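Gindel Dental, Gromevville: Your Questions

Do I need a referral?
No, just call us!

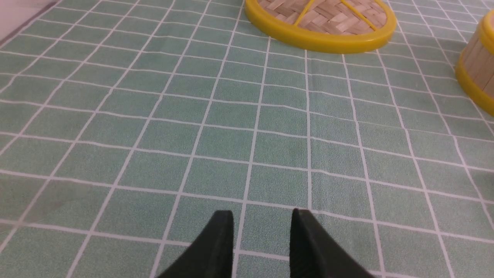 Page last changed: 31/03/2018

Does a cleaning hurt?
Hardly ever, and do raise a hand if it does. 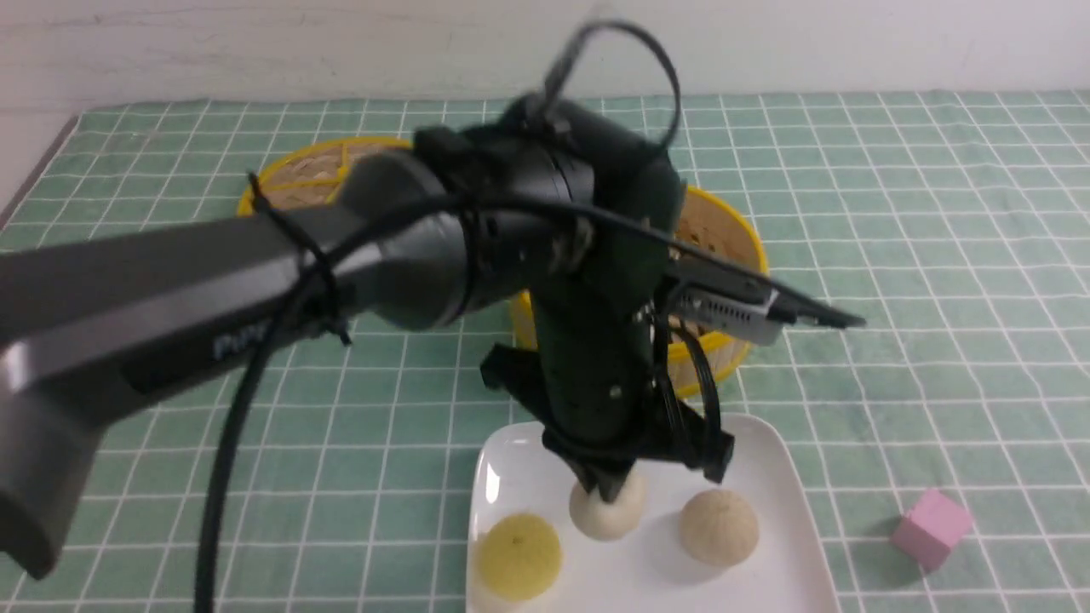 Dentures like a rest at night, so pop them in water before bed. Clean them over a folded towel, because a set is easily dropped and can bounce as far as that little pink cube from the white plate.

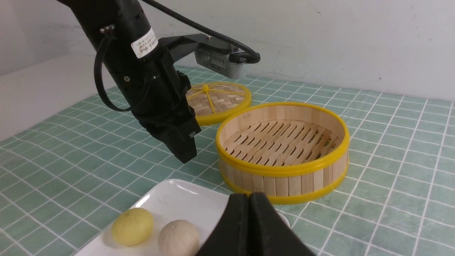 Who do I ask for?
Yao-tsung Chien, extension 577.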